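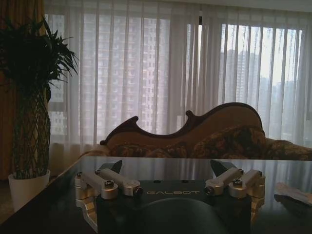 Can a club lose points for a player who was named on the bench but never came on?

Under the Gavuslow league rules the points are only at risk if the player takes the field. Naming an unregistered player on the team sheet is a fine.

October
Started by Eifion Gwilliam in League Talk

Eifion Gwilliam
Putting the short version up top as it keeps getting asked in the match thread. What I want to discuss is the Holline decision. They got a $3,000 fine and lost 2 points over the Maddocks game. The keeper was on the bench for the first half and came on after the break when their starter did his shoulder. His transfer from Janon hadn't been cleared. Holline say they had lodged it. The league says lodged isn't cleared. Has anyone got the wording?

Siwan Mostyn
Rule 43. "A player is eligible from the time the clearance is confirmed by the registrar." It used to say "from the time the form is received" and was changed before last season. Our club got an email about it and I assume everyone's did.

gate_end
So they lose. End of thread.

Teodor Boström
I don't think it is that simple. Read the next paragraph. If the old club hasn't objected in time, the clearance is taken to be given. Janon didn't object. They wished him well on their own page. The registrar just hadn't clicked the button.

Siwan Mostyn
Taken to be given at the end of the objection period, which ran out at 5 pm on match day. Kick-off was at 2.30. He was on the field by half past three.

Teodor Boström
Fair enough, I had the wrong time for that. I thought it was noon.

Mared Price
I do the team sheets for our women's side and I have some sympathy. The system shows "pending" in green and "declined" in red. Cleared is also green. If you are doing it on your phone in the car park it's easy to get wrong. Doesn't change the rule, but 2 points and the money seems heavy for a reserve keeper in a game they drew.

gate_end
They drew because he saved a penalty. Ask anyone at Maddocks whether it mattered.

Mared Price
Then why not give Maddocks the win? They still have the one point from the draw. Holline are docked two when they only earned one from the match, and Maddocks get nothing. I can't see who that helps.

Eifion Gwilliam
That's the bit I don't follow either. I would have expected a forfeit. The old way was 3-0 to the other side and everyone moved on.

Siwan Mostyn
Forfeit only applies if the opposition lodges a protest within the time allowed. Maddocks didn't. The league picked this one up itself when the cards were checked, so it went down as a registration breach and they can set what penalty they like.

Jaqueline Cárdenas
Maddocks supporter. We didn't protest as we didn't know. How would we? The team sheet had a name and a number on it. I think the result should stand and I also think the penalty is about right. Holline have been warned before about paperwork, in the juniors.

Teodor Boström
Juniors is a different section with different people doing it. You can't hold that against the seniors.

Jaqueline Cárdenas
Same club, same registration login. I would hold it against them.

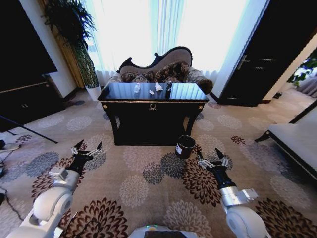
Carpet with the big round flowers

Teodor Boström
We will have to disagree on that one. Does anybody know if they are appealing? The appeal fee is $100 and you get it back if you win, so I can't see why they wouldn't.

Eifion Gwilliam
Heard at training that they are appealing the fine and accepting the points. Second hand, so treat it that way.

Mared Price
That makes sense if true. The fine would hurt a club that size more than the two points. They are mid-table and not going up or down.

gate_end
If they accept the points they are accepting they did it. Hard to then argue about the fine.

Mared Price
You can accept you did it and still say the penalty is too big. People do that all the time.

Siwan Mostyn
The rule lets an appeal go to penalty only. There is a box for it on the form. The panel can also increase the penalty, which clubs tend to forget.

Eifion Gwilliam
Didn't know about the increase. Has that ever happened here?

Siwan Mostyn
Once that I know of, an under-18s coach who got two extra matches on a touchline ban. Before the current panel.

Jaqueline Cárdenas
Either way I would like the ladder fixed before the next round. The website still has Holline above us and the printed one at the ground has them below.

Eifion Gwilliam
I've emailed the league about the ladder. Will post when they answer.

Recent in League Talk
Ladder wrong on the website again
Janon home games moved to the back pitch
Who is refereeing the cup semi?
Maddocks v Holline match thread
Changes to the transfer form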